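Intro to Retail Geography, handout for week 4
Where the snacks go: store layout and the walk to the back

Okay, so last week we ran out of time right when we got to the good part, which was why small stores look the way they do on the inside. I said I'd write it up, and I have, and it got longer than I meant it to. Read it before the section meeting and bring your own floor sketch (pencil is fine, a phone drawing is fine, I don't grade the art).

Start with the milk

Everybody's heard the one about the milk being in the back so you have to walk past everything else to get it. It's a great story and I told it for years! The trouble is there's a second explanation that works just as well. Milk is heavy, it has to stay cold, and it comes in through the back door on a pallet. If you put the cooler on the back wall you can load it from behind and the cold chain stays short. So is it a trick or is it plumbing? My answer is that I don't know how you'd tell from the floor plan alone, and I want you to get comfortable writing that sentence in your papers. A layout tells you where things are. It doesn't tell you what the owner was thinking.

What you can do is look for cases where the two explanations would pull apart. Bread is a good one. It's light, it needs no cooler, and people buy it nearly as often as milk. If a store puts bread way in the back too, the plumbing story has less going for it. Keep a list of things like that as you walk around.

Two stores we'll keep coming back to

I'm going to use the same pair of stores for the rest of the term so we don't have to relearn a new one every time.

The first is the Fergate corner store, the one by the old bus loop. It has 600 square feet of selling space, one door, and one register. It started life as a shoe repair place, so the counter is in a strange spot, halfway down the left wall, and everything else got fitted in after it.

The second is Vokelell, out past the ring road, which has 1,130 square feet and was built as a food store from the beginning. Counter by the door, straight aisles, cooler along the back. If you asked someone to draw a convenience store from memory they'd draw Vokelell.

Now, the thing I want you to notice is that Vokelell is almost twice the size and it does not carry almost twice the stuff. It carries a bit more stuff and a lot more floor. Some of that is rules about how wide an aisle has to be, some of it is carts, and some of it is just that once people have room they expect room. In Fergate you turn sideways to let somebody by and it's fine, you say sorry, you get your chips. Do that in Vokelell and it would feel like something had gone wrong.

The decompression zone (and why I don't love the term)

You'll run into this in the reading. The claim is that people who have just come through the door aren't really shopping yet. They're slowing down, putting their keys away, getting used to the light. So anything you put in the first few steps gets ignored.

I buy it for big stores. For small ones I'm not so sure, because in a small store the first few steps are a good part of the whole trip. When Przemysław Witkowska gave his guest talk back in November he had the class stand inside the Fergate door and write down the first thing they saw, and the answers were all over the place. A bunch of people said the register. One said the ceiling. Hardly anyone wrote down the rack of phone chargers, and they were practically leaning on it. So maybe that's decompression, or maybe phone chargers are boring. See above about comfortable sentences.

Shelves versus pegs

This is a small topic but it comes up on the sketches every year. Some goods stand up and some don't. Cans stand, boxes stand, jars stand. Bags slump. If you put bags on a flat shelf they slide into a heap and the nice printed side ends up facing the ceiling, which is why you so often find them hanging instead. A peg keeps the front facing you, and when you take one the next one is already there.

Pegs have costs too. They eat depth, they don't hold much weight, and changing the spacing is fiddly (ask anybody who has done a reset at closing time). Stores tend to mix them, with pegs up high and shelves lower down, but please don't assume it. Mark what you find. On your sketch use a plain line for shelving and a line with little ticks for pegboard, and if a unit has both, draw the line and write "P" over the part with pegs.

Heights

Eye level is the expensive bit, you know that one. What the textbooks skip is whose eyes. The usual figure is set for a standing adult, and a kid in a stroller, or a person using a wheelchair, is looking at a completely different store. I'd like at least one person in each group to do the walk from lower down. Sit on a folding stool if you have to! Jot down what comes into view and what goes away.

For the Jorkov reading (chapter 4, it's short), skip the part on vending machines unless you're curious. The Voß piece is harder going. His main point is that counters are borders, they mark off staff ground from customer ground, and he reads a whole lot into which side the candy is on. I think he overdoes it. Still, read the section on side tables and low counters that stick out into the walkway, because those do change how people move and you'll want a way to mark them.

What to turn in

One floor sketch, one page of notes, and one paragraph about something in the layout you can't explain. The paragraph matters most. Last year the average on this assignment was 85 and nearly all the lost points were from people who explained everything.

Scale doesn't need to be perfect. Pace it out, write down your paces, and tell me how long your step is. Be nice to the staff, ask before you go wandering around with a clipboard, and buy a drink or something.

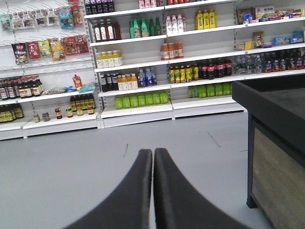

If your group picked a store with more than one entrance, come see me before you start, since the walking paths get messy fast and I have a simpler way to draw them. Next week is gas stations, and we'll need the big tables, so try to get there a little early.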